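Cusura Recipe Notes

Cusura is a set of 288 home recipes typed up from handwritten cards and notebooks. It was put together for people who work on old recipe text: spelling, kitchen measures, missing steps and so on. Nuno Rebelo and Fereshteh Ghorbani did the typing. Madhu Chauhan checked the measures.

What you get

recipes.csv -- one row per recipe
measures.csv -- kitchen measures and their metric values
notes.txt -- remarks on cards that were hard to read

Columns in recipes.csv

id: number of the card, with leading zeros
title: as written on the card, including misspellings
serves: blank if the card does not say
ingredients: separated by semicolons
method: full text, line breaks removed
source: card or notebook

Measures

Many cards use "bowl" or "cup" with no size given. We kept the word in the ingredients column and did not convert it. Where the writer could be asked, the answer is in measures.csv. A "small bowl" in the Awasthi notebook and a "small bowl" on the loose cards are separate entries, so join on source as well as name.

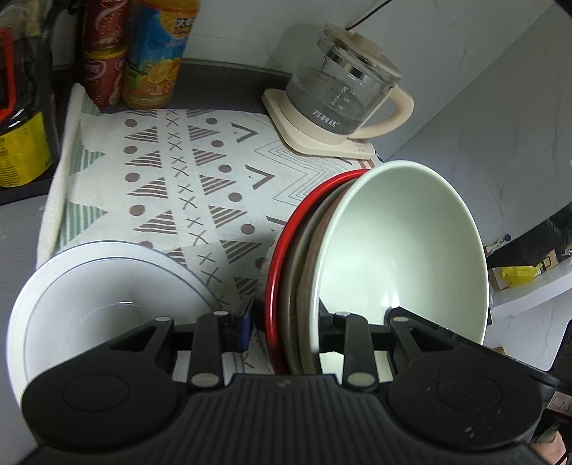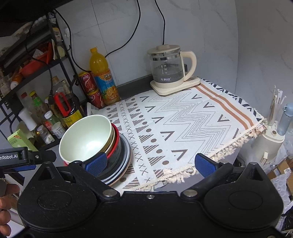 Stacked bowls on a patterned cloth, both views.

Known problems

Oven settings are missing from 40 recipes. Please don't fill these in and send them back as corrections -- we only take changes that can be checked against a card.

Two titles appear twice with different methods. Both versions are kept.

Fractions were typed as 1/2, 1/4 and so on. Some spreadsheet programs turn these into dates when the file is opened. Import the ingredients column as text.

Changes in version 4

Fixed broken accents in the title column.
Moved remarks out of the method column and into notes.txt.
Removed the old "difficulty" column, which Bogdan Barbu had filled in by guesswork for version 2.

Corrections

Send the recipe id, the column and the new text to Sushil Solanki. Corrections received by the end of November go into the next version.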